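Ceneten Teaching Kit - Set-up Guide
Reading time: 2 min

Section 8. Recording a demonstration by hand

The robot learns from whatever you show it, including your bad habits. Please leave a few of them at the door.

1. Clear a space on the table and put the task object within easy reach of both arms.

2. Pick up the 2 hand-held grippers, one in each hand. Keep the marker cubes clean and uncovered. A sleeve across a marker counts as a missing hand.

3. Check the status screen before you move. If it shows code 704, one of the cubes has been lost. Hold both grippers out in front of you and wait for the code to go away. Shaking them has been tried, at length, in our Fallville office.

4. Start recording, then do the task at the pace of someone folding a good shirt.

5. Finish with both grippers open and still for 2 seconds, then stop the recording.

NOTE: Fumbles are fine - drop the thing, pick it up, carry on. Yuxi Yu's best training set contains a good deal of muttering, which the robot does not record.

CAUTION: Keep fingertips out of the gripper jaws. They close when you squeeze, even if you squeezed to scratch your nose.
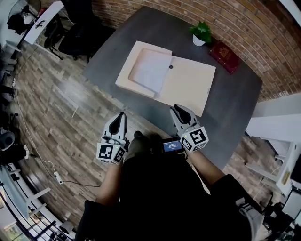

Fig. 8-1. Grippers held out over the table, box open.

Related items
Pairing grippers with the Holovko base
Replaying a demonstration at low speed
Prostgate uploads: what the August update changed

We use cookies to remember your settings. Accept / Manage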